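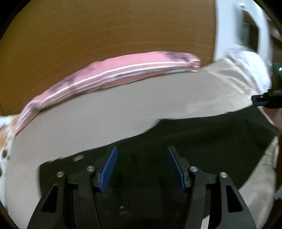 Korkor Frimpong asked whether cloth is worth the trouble when rigid objects train so much faster. Her question sets the subject of this talk.

Flumolik gathers its examples in homes, with hand-held grippers. Fabric seldom takes the same shape twice — a model that has learned one fold has learned very little. The June set holds 92 household episodes, of which 23 were returned for a second review. (Pause for the chart.)

Slide 2. Layered materials
State the rule as written in the Laltgate protocol: operators work among the belongings as they find them. Dark cloth on a pale woven bag gives the labeling team a clear boundary. Pale cloth on pale cloth takes almost 20 minutes per episode to label.
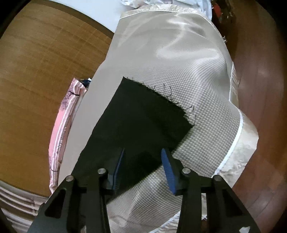 Slide 3. Review and release
Indira Nadar will present the acceptance criteria. Refer questions on licensing to the Kwofie office.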